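Newsletter > Around Town > Walking Group

September
by Rin Koyama

Quick one from me this time, I have a bus to catch and the newsletter has to go out tonight.

First off, the Pacheco walk. Good turnout, decent pace, one blister (mine). We did the long way round past the bakery and came back along the canal instead of cutting through the parking lot like last year. Much nicer. The gate by the footbridge sticks, you have to lift and push. Lift first. Several people learned this the hard way.

New meeting point from now on. We used to gather outside the library in Flalton but the steps are being redone and it gets crowded with everyone standing in the bike lane. So: the plaza, the side farthest from the offices. 9:30 for a 9:45 start. We do leave at 9:45. If you're running late text me and I'll tell you which way we went, you can usually catch up before the hill.

Bring a hat if it's sunny. And fill your water bottle before you come, the fountain at the old meeting point was handy and I haven't found one nearby yet. If anybody knows of one please say.
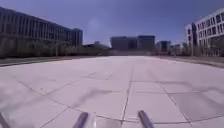
The plaza in full sun, offices at the far end.

Shoes. I keep getting asked. Regular sneakers are fine for the short route and for anything in town. For the Drerstead loop you want something with a bit of grip, the path behind the orchard turns to soup after rain and there's a stile at the end of it. Sandals, no. I know it's still warm. Still no.

Routes coming up:

Short route, 3 miles, flat nearly all the way, benches at the halfway point and a restroom at the park. Good one for strollers exept for the gravel bit by the tennis courts, which you can go around.

Drerstead loop, longer, one proper hill. Lunch at the top so pack something. The cafe up there has changed its hours again and I don't trust the sign.

Canal again if people want it. Let me know, I've had a few asking already.

Money stuff. The shared van to Drerstead is $3 each way, cash, exact change if you possibly can. Last time I ended up with a pocket full of twenties and no way to break them. Van seats fill up early so put your name on the sheet. The sheet is at the front desk of the community center, clipboard on a string, and there is a pen but it doesn't work so bring one.

Dogs. Yes on the canal and the short route, on a leash. No on the loop, there are sheep. Please don't ask me to make an exeption, the farmer was very clear and he was nice about it too and I'd like it to stay that way.

Lost and found: one gray glove (left), a kids' lunchbox with a Cudska sticker on the lid, reading glasses in a green case. All with me. The glasses have been in my kitchen drawer since spring so somebody must be squinting.

Also still looking for a second person to walk at the back. Not hard, you just make sure we finish with everyone we started with, and you get to go slow. I've been doing front and back by jogging in between and my knees have opinions.

Newsletter goes to 52 of you now! Hello to the new ones. If you got this twice it's becuase you signed up twice, reply and tell me which address to drop.

OK, bus. See you at 9:30.

Rin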